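Ruoxi Zheng
July 12, 2019

I will write a few posts about the bus line vote in Drullholm, because many people asked me in private and I am tired of typing the same answer. 1/

I attended the district assembly last night from the beginning to the end. It was long. I am not a journalist, I only take notes. If I made an error, please correct me and I will post the correction. 2/

The proposal is to close the night bus between Drullholm and Vultach. The regional government says the line costs too much for the number of riders. The opposition says the line was made weak on purpose, when they moved the last departure one hour earlier in November. 3/

Both things can be true at the same time, in my opinion. 4/

The petition against the closing has 1,417 signatures. The clerk read this number aloud and the public in the back rows clapped. The chair asked for silence and did not get it for a good while. 5/

Then the transport delegate, Ngcobo, spoke. I want to be fair to her. She came with papers, she answered in full sentences, and she stayed after the session to talk with people on the stairs. I did not agree with most of it. 6/

Her main argument: on a usual night the bus carries about 154 passengers in both directions together, and the line needs a bigger number to receive the regional subsidy. She did not say how much bigger. A man asked her this directly. She said the formula is under revision. 7/

This is the part which made people angry. You can't tell a town that it failed an exam and then say the exam is still being written. 8/

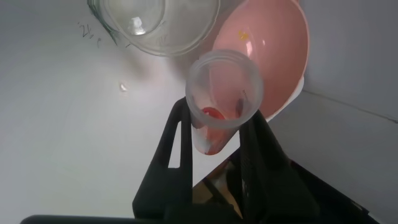
After that the hospital workers had their turn. A nurse from Vultach explained that her shift ends after the last train. Without the bus she must pay for a taxi or wait in the staff room until morning. She spoke for less than her allowed time and sat down. 9/

The Urarico party surprised me. All spring they wrote that they will defend the line. Yesterday they proposed to keep it on weekends only. Their speaker called it a compromise. From the balcony someone shouted another word, which I will not write. 10/

The weekend amendment lost. I missed the exact count, the microphone was bad, so I don't give it. 11/

Next they voted on whether to delay the closing until the formula is published. This one passed by 2 votes. It means the bus continues for now, with the present timetable. 12/

Please read that again before you share the angry version. The line is NOT closed. It is also not saved. The delay has no end date, and the regional government can bring the proposal back in any session. 13/

Some of you asked if there was police. Yes, 4 officers at the entrance. I saw no arrests and no pushing. The protest on the square was loud but people brought their children, and it finished before the vote was announced. 14/

I read this morning that there was "chaos" in the hall. I don't know which hall they mean. There was shouting two or three times and one interruption so that the technician could repair the microphone. 15/

What you can do: the public comments are open at the district office, first floor, and they accept handwritten letters. Write which stop you use and at what hour. In my experience they answer these letters more often than the copied ones. 16/

Correction to post 7: a reader who also attended says the number is for both directions but only between the two main stations, without the village stops. I checked my notes and I think she is right. Thank you. 17/

I will go to the next session also, if my work permits. The agenda is usually put on the door of the district office a few days before. 18/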